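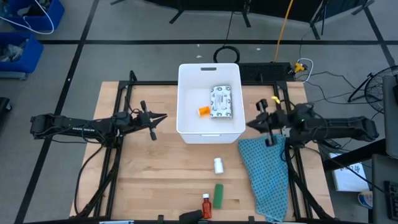

I've been putting off the bathroom cabinet since August, which is a little embarrassing to type out, but there you go. We moved into the house in Tulham with everything thrown into grocery bags, and the bags went under the sink, and then I bought more stuff because I couldn't find the stuff I already had. (Tell me I'm not the only one!) So last week I finally gave in and bought bins. The big white one with the handle slot is my favorite, and I've decided it's the "backups" bin: anything we have a spare of goes in there until the first one runs out. The package in the white wrapping with the dark circles went in first, then the little orange container, which is already lying on its side because apparently I can't place a thing upright to save my life.

The bottles are harder. I have a red-orange one and a small white one that I keep moving from pile to pile, and I still haven't made up my mind. Do they live with the backups or on the shelf where I can grab them? My mother would say shelf. I'm leaning bin, mostly because the shelf in our cabinet is 12 inches wide and my hair dryer has claimed almost all of it.

Oh, and the teal cloth! I love that color so much that I keep spreading it out and not putting it away. I thought about lining the bin with it, but it would only bunch up, so for now it's going on the shelf under the hair dryer.

I paid for 3 bins and have used exactly one, so the other two are sitting in the hallway waiting for me to be brave about the linen closet. That one scares me. There are sheets in there for a bed we sold before the move, plus a Mokari blanket still in its bag that I was saving for guests who have never come.

If you've done your linen closet lately, leave me a comment and tell me how you fold a fitted sheet. I've watched the videos. Mine still comes out as a ball, and I've started just stuffing it into the pillowcase and shutting the door really fast.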